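Notas del ponente: publicidad por correo para marcas pequeñas
Natalia Quezada, sesión de las 16:30
Última actualización: mayo
79 compartidos · 3 comentarios

Saludar, presentarme en dos frases y entrar en materia. No leer la biografía.

Empiezo con el caso de Grasirar, la tienda de aceites. Tenían 3,000 direcciones en la lista y mandaban el mismo boletín a todas, cada semana, con el mismo asunto. Abrían el mensaje 700 personas. El resto llevaba meses sin abrir nada y seguía recibiendo todo.

Explicar qué se hizo: separar la lista en dos grupos. A quienes abrían se les mantuvo el boletín semanal. A los demás se les envió un solo mensaje preguntando si querían seguir. Contestaron 79. Los que no contestaron salieron de la lista.

Pausa. Aquí suele haber caras largas, porque a nadie le gusta borrar contactos. Recordar que Vurkitz, la plataforma que usaban, cobra por dirección guardada.

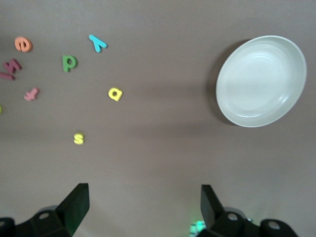
¿Cada cuánto conviene limpiar la lista?
Cada 3 meses si se envía todas las semanas. Con un boletín mensual basta con hacerlo dos veces al año.

Segundo bloque: los asuntos. Leer en voz alta los dos de Azar, despacio:
"Novedades de mayo"
"El café de Huila ya está en la tienda"
Preguntar a la sala cuál abrirían. El segundo dice qué hay dentro. El primero sirve para cualquier empresa y cualquier año.

Mencionar que los asuntos con descuento funcionan al principio y luego acostumbran al cliente a esperar la rebaja. Baltazar Cárdenas lo vio en Usent: cuando quitaron el descuento del asunto, las aperturas bajaron durante un trimestre y después se recuperaron. Tengo su permiso para contarlo, pero sin cifras de ventas.

Si voy mal de tiempo, saltar lo de la hora de envío. Si voy bien: probar dos horas distintas con el mismo texto y dejarlo correr varias semanas antes de decidir.

Tercer bloque, corto: el enlace de baja. Visible, al pie, con letra del mismo tamaño que el resto. Quien no lo encuentra marca el mensaje como correo no deseado y eso perjudica a los demás envíos.

Preguntas. Repetirlas por el micrófono antes de contestar. Dejar la dirección de contacto en pantalla hasta que se vacíe la sala.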